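Feb 25, 2020

So I finally did something about the bottles. If you've been reading since October you know the state of my back porch (I complained about it then and did zero about it, as usual), and last week I tripped over one on the way out with the laundry and that was that. Every plastic bottle in the house had to go.

The plan was 30 days of keeping every empty before I let myself haul them off, and then I forgot and it went to 31. Iced coffee is my downfall, I'm not even going to pretend. Also soda. Also water, which is silly when the tap at our place on Fedirley is perfectly fine!

Anyway, I've gotten picky about the bin. I like a stiff square one with a black bag folded way down over the rim, because a bag that only just reaches the edge slides in the minute you drop something heavy on it. Tie a knot in the spare bit so it stays snug. And pull the bottles out where you can see them before they go in — caps, labels, all of it. There's a washing machine further down too, a see-through model one, and I could look into that little tub all day.

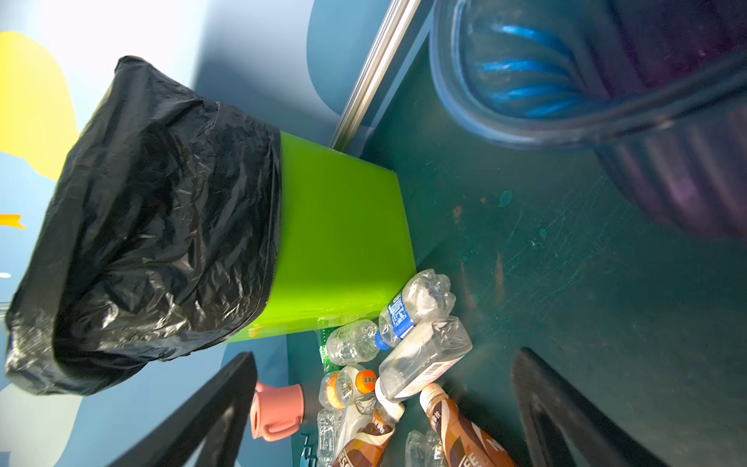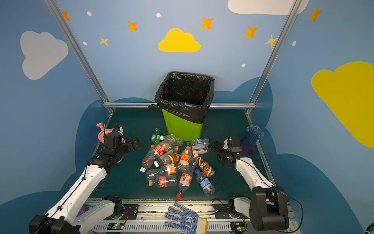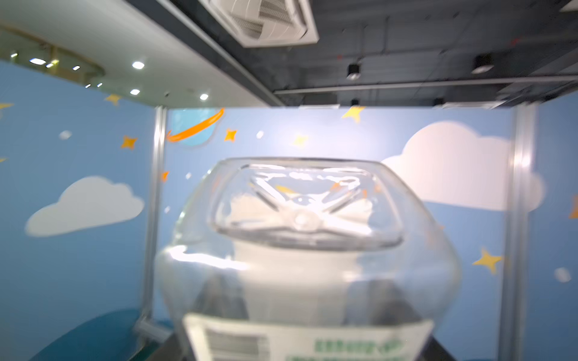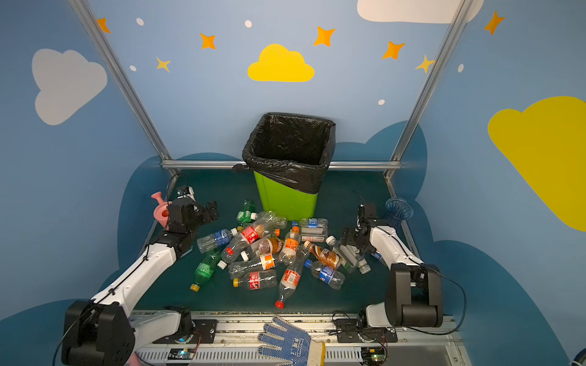 Duris wrote in to say that crushing them first is the whole trick, and that a bag holds far more if you squash each bottle flat and put the cap back on so it can't puff up again. Check with your local place though, as theirs wants the caps off and in a separate bag.

I'm going to try the squashing. My hands already hate the idea, the thick square-shouldered kind puts up a real fight. The drop-off at Sachdeva is open again after the repaving, so that's where mine are headed, and I still have 3 bags of cans in the garage to sort out before then.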